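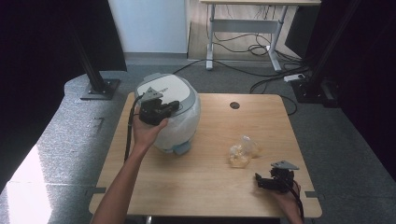
Tenant in the end unit says the breaker still trips when two things run at once, and could we please look at the panel before anything else this time. Noted – did panel first.

Kitchen and electrical walk-through, Norkeo building, Assunção side
December 28, 2025

Panel cover – OK. Labels faded on the bottom row, rewrite.
Kitchen circuit – 16 amp. Trips with kettle plus heater. Not a fault, too much on one line. Told tenant, not happy.
GFCI by sink – test button works, reset is stiff. Replace.
Outlet left of stove – FAIL. Loose in the wall, plate cracked. Taped off, do not use.
Extension cords – one run under the rug in the hall. Removed. Same as August, same cord I think.
Small appliances – check cords for nicks, plugs for scorch marks. Unplug when not in use. Put the notice up agian.
Range hood – filter greasy, fan OK on low, rattles on high.
Smoke alarm, kitchen – OK. Hall – chirping, new battery in.
Extinguisher – gauge in green, tag out of date. Dradar to swap, they want 24 hours notice.
Water heater – was set at 70, way too hot for the taps. Turned down, recheck next visit.
Stairwell light – out on second landing. Bulb ordered from Brisness.
Exit path – bikes again. Needs 80 cm clear, did not have it. Moved two, left a note on the thrid.

Result – pass with repairs. Outlet and extinguisher first, rest can wait for the next round.
Still need the key to the meter closet.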